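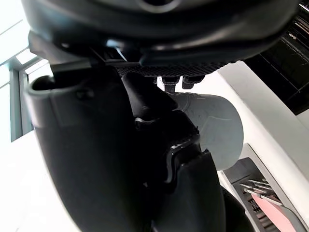 Essam Zerouali wrote in after my last post to ask why I bother with a rack in the sink when a folded towel on the counter does the same job and goes in the wash when it gets dirty. He has used towels for years and has no complaints.

I used towels too, until this summer. My trouble was that I never had a dry one when I needed it. A towel under two pans and a colander is soaked through by the second load, and then it sits there until somebody hangs it up. The counter under it stayed damp, and glasses left upside down on it fogged on the inside and smelled like the towel. So I gave in and got one of the racks that pull out to fit across a basin.

I said last time I would write up how it went after a few weeks of daily use, so these are my notes.

The first thing is which basin. We have a double sink and I assumed the rack belonged on the right, near the faucet, so I could rinse and set down in one spot. I tried that for a couple of days and kept having to move things to fill a pot. Now it lives on the left and the right side is left clear for washing. I wash on the right, rinse on the right, and pass things over the divider. My mother did it the other way around her whole life, so I suppose it depends on what you grew up with and which hand you hold the sponge in.

The second thing is cups. With wide-spaced rods, a small cup stood upside down can tip if you bump it. I lay the straight-sided ones on their side and turn the open end down a little when I remember. They take longer to dry that way, and there is sometimes a bit of water left along the bottom wall. A quick wipe with a cloth and it goes in the cabinet. 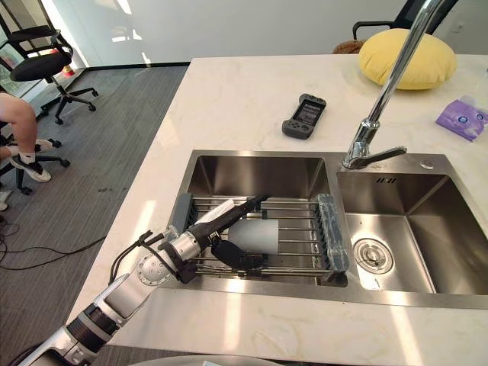 Rack on the left, right side free for washing.

I compared a few before buying. The Mostel was a roll-up mat, which I liked the look of, but it was too short for our basin with nothing to spare on either end. The Prindholm had a cutlery cup attached that I didn't want. A neighbor lent me her Plollness for a weekend and it was fine, but it slid toward the front every time I put a heavy pan on it. What I ended up with pulls out to the width of the basin and rests on the rims. I pull it snug before loading it, and it stays where I put it if I load the heavy things near the ends.

Cleaning it is the part I had not thought about. Our water is hard and the metal gets white spots within a week. I take the whole thing off, lay it flat in the bottom of the basin as far as it will go, and pour vinegar and hot water over it. Ten minutes, then a brush. The end pieces need an old toothbrush. If you skip a couple of weeks you will be scrubbing a lot longer than that.

I also found something useful in the stack of old household magazines from my aunt's basement, in a piece on small kitchens. The part I wanted went like this:

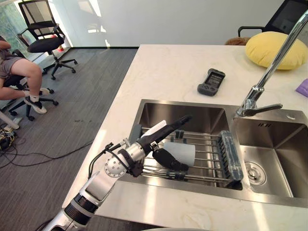 No. 929

The advice was to wash in the order things will be needed again, and to put nothing on the rack that could be dried and put away in the time it takes the next piece to be washed. I have been trying the second part. It means the rack holds a few things at a time and never turns into a second cabinet, which had started to happen with ours.

Still to sort out: where the rack goes when I need both basins, for example when I'm washing greens. For now I lean it against the wall and it slides down. I may put a hook inside the cabinet door. Essam, if you want to try one before giving up your towels, you can borrow ours the week we're away.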